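The Watch Job

I took the job at Handbridge because my cousin bet me I couldn't hold one through April, and because the ad said "no experience with robots required," which was good, because my whole experience with robots was a vacuum that used to eat my shoelaces.

My first morning, Kęstutis handed me a pair of black gloves and a list of chores. Fold a towel. Put a cup back on its shelf. Wipe down three watches. I asked him if he was serious about the watches, and he said Bravirari had 3,387 of them sitting in return bins and wanted to know how soon a machine could clean them up for resale. So that was my career — dusting watches very slowly so something with motors could learn to do it for me.

The thing is, I was terrible at it! I've cleaned plenty of stuff in my life (I did two summers in a motel laundry, I know my way around a rag) but I'd never had to do it while holding a controller in each hand. You pinch the cloth between whatever fingers you've got free, and you try to get it down on the glass, and the strap slides, and now the watch is facing the wall. Tyson, at the next table, was on bottle caps. He'd been at it a month and he hummed the whole time, and I hated him a little.

By lunch I'd done 40 tries and Kęstutis had kept 2. He showed me why on his laptop. In one of them I'd wiped the same watch for a full minute, front and back, like I was drying off a baby, and never touched the others. In another I'd gotten so fed up that I set everything down and used my elbow.

"It'll learn the elbow," he said. "You don't want it to learn the elbow."

I thought about that on the bus home. I thought about a warehouse full of machines, all rubbing watches with their elbows, and my name on it somewhere.

We had a test coming up, with the Bravirari people watching the arm go through everything we'd taught it. I'd seen the practice run. It folded the towel into something like a diaper, and everybody clapped. It got the cup onto the shelf on the third go. Then it picked up the cloth, moved it very tenderly over to a watch, and wiped the table next to it. Wiped it beautifully, too. You could have eaten off that spot.

So I stayed late. I didn't tell anybody I was staying, I just didn't leave when Tyson did. I laid the watches out again, the two black sporty ones and the light blue one, got the green cloth bunched up in my right hand, and told myself I was going to do it slow and dull and right, all three, no elbows. 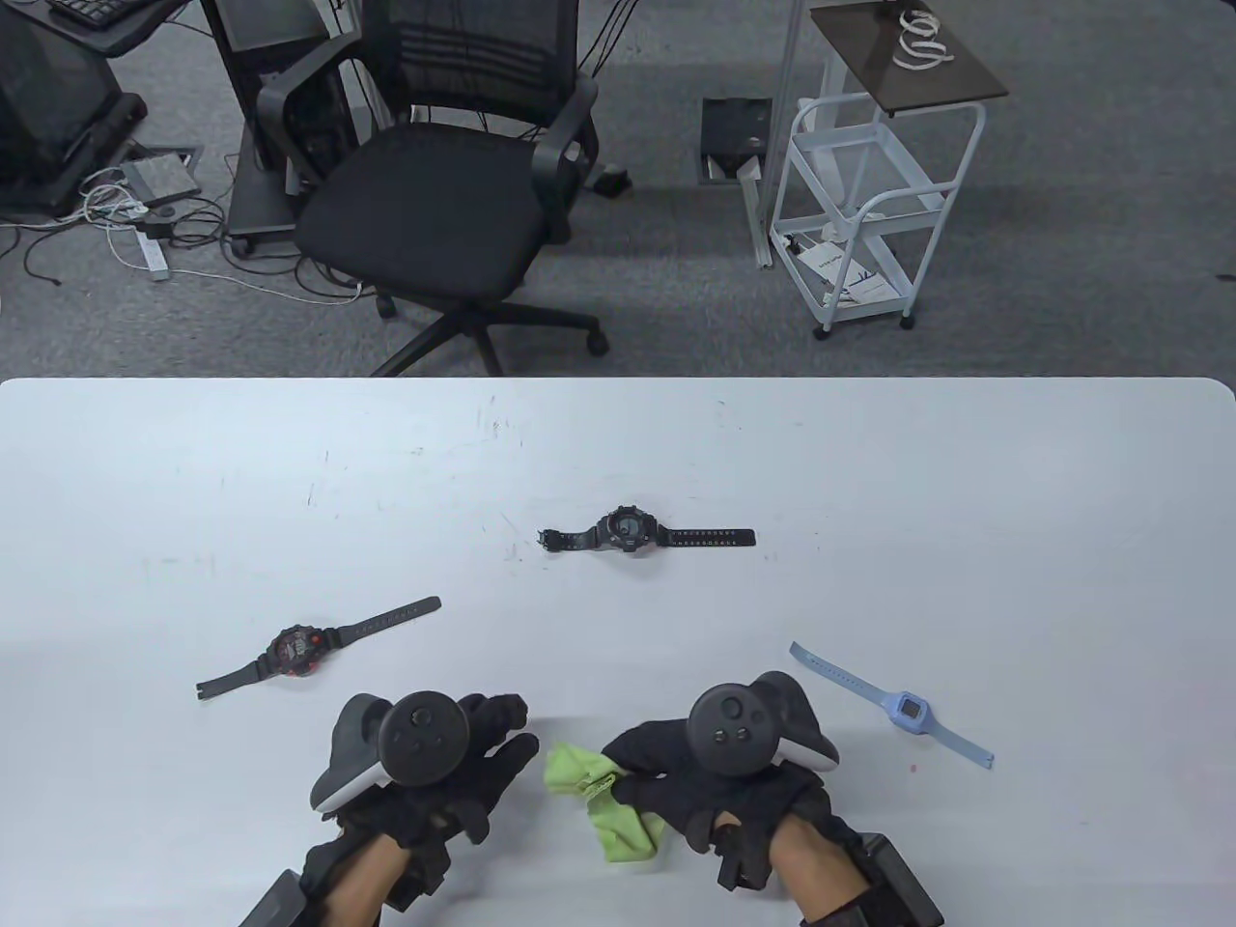 Too careful, Theano told me, I was going to end up with a robot that needed a whole afternoon to clean one watch, and her grandmother could do a dozen with the hem of her apron while yelling at the television. Nobody was going to pay for that, she said. They'd pay for the grandmother.

I jumped about a foot. I'd figured the building was empty. I said well, maybe slow was fine if it ran all night, and she said maybe, but somebody would have to stand there all night handing it a clean cloth, and had I thought about who that would be?

I hadn't. I stood there with the controllers getting heavy and thought about it.

"Can it even tell when one's dirty?" I asked her.

"Can you?"

I bent down and looked. I really looked, with my nose practically on the glass. Then I got the cloth into my fingers again, and she pulled up a chair, and I started over with the blue one.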